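3.2 Colored light and the legibility of household surfaces

The second part of the study considered how colored light changes the appearance of surfaces that residents handle every day. The Navaratnam apartments were chosen because their living areas are fitted with adjustable lamps, and residents commonly leave these on a single color through the evening. Across the study period, 2,244 still views were collected and sorted by dominant hue. Views in which no edge or texture could be made out were kept as a separate group, following the procedure set out by Herath in the Venent pilot.

Views in this group share a loss of detail, but their color is seldom even. Figure 4 belongs to the blue-green range. Deep blue gives way to a paler blue on the left, and a green-turquoise band lies along the bottom, with a faint streak of pale green rising from it. The strongest light is a small, nearly white patch in the lower left corner. Coders were asked to record such changes in hue separately from brightness, as the two do not always follow each other. 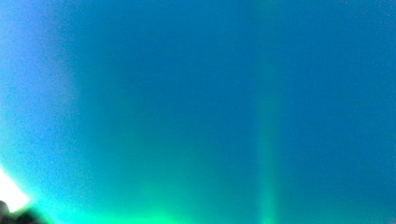 Figure 4. Blue-green view without resolved surface detail.

3.3 Coding and agreement

Each view was coded by two readers working independently. The readers noted the dominant hue, any secondary hue, and the place of the brightest area. They were instructed not to name a material or an object unless its outline was clear. Disagreements were referred to Chaminda Herath, whose decision was entered as final. In 41 cases no decision could be reached, and these views were left out of the comparison between the Navaratnam and Trerkeck apartments reported in Section 4.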